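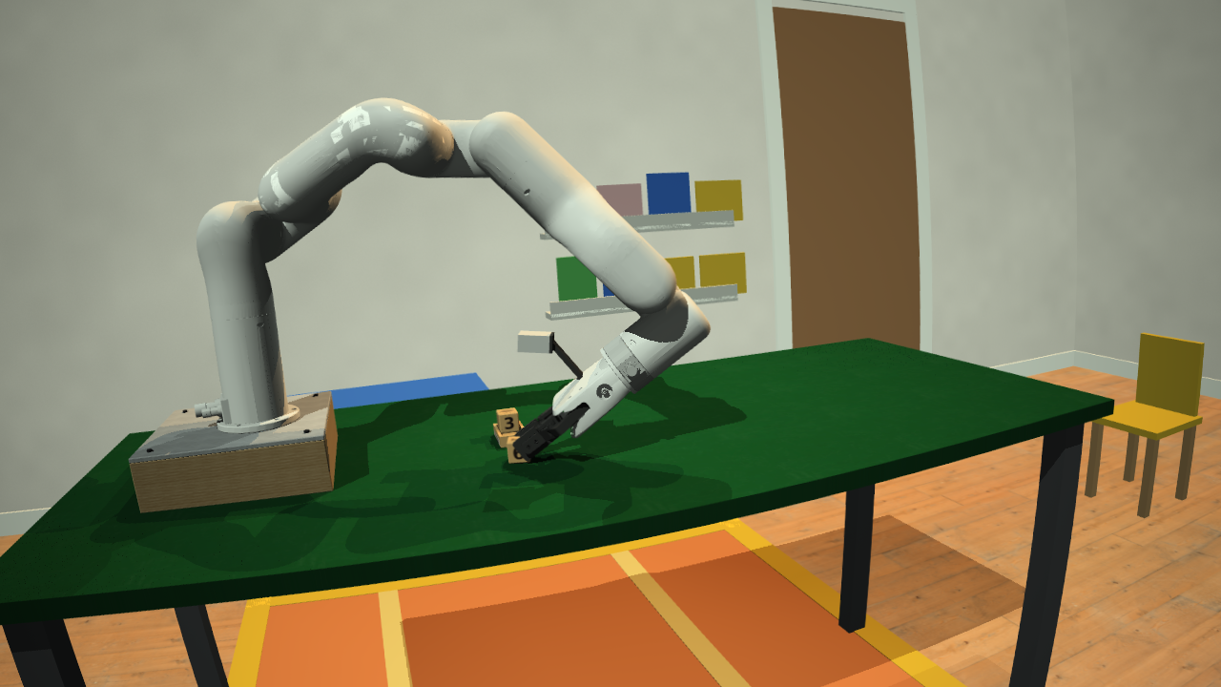
How the Trinden arm picks up a block

Trinden is a robot arm that lives inside a computer. Schools can get it from Lornstead as a practice kit, and it comes with 770 small tasks. The room, the table and the blocks are all made by the program.

The black part at the end is called a gripper. It has two fingers. They close on a small wooden block, a little like when you pinch a pea. Near the gripper there is a camera on a thin rod.

What do you do? You choose a task and press Start. If the block falls, you can try again as many times as you like. Hélène Chan, who wrote the tasks, likes the stacking ones best.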